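Murnard One-Piece Toilet, Gloss White
Item 164-9
Supplied by Famimora Bath & Plumbing

Overview
The Murnard is a floor-standing toilet for small bathrooms, cloakrooms and rental units. Tank and bowl are fired as a single body, so there is no tank gasket and no coupling bolts to retighten. It replaces most existing floor-mounted toilets with a standard outlet. Seat and lid ship in the same carton.

Specifications
Construction: vitreous china, one piece
Finish: gloss white
Outlet: floor, 300 mm from finished wall
Outlet bore: 100 mm
Flush: single lever, siphon action
Seat and lid: white, top-fix hinges
Water connection: left side, flexible hose not included
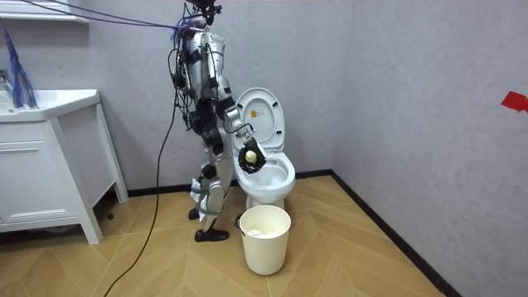
Clearance should be checked before ordering, particularly where the door opens toward the bowl. Measure from the finished wall, not from the studs or the baseboard. The lid needs free space behind it to stand upright against the tank, so shelves and towel rails should be mounted above the tank line. The base curves down to the floor, and a freestanding trash bin can stand directly in front of the bowl as shown, though it has to be moved before the toilet is used. Allow extra floor space if the bin is to stay beside the toilet permanently.

Installation
Set the body dry first and mark the bolt positions. Fit a new wax ring, lower the body straight down and tighten the floor bolts evenly by hand. Do not use power tools on the bolts – the china will crack. Seal the base with white silicone, leaving a short gap at the rear.

Care
Clean with a soft cloth and a mild, non-abrasive cleaner. Do not use bleach tablets in the tank. Tissue only; wipes and paper towels go in the trash.

Spare parts
Fill valve, flush valve seal, hinge set and lever are stocked separately under the Trondine name. Quote the item number when ordering.

Product data checked by Trinidad Troncoso, 12 February 2024.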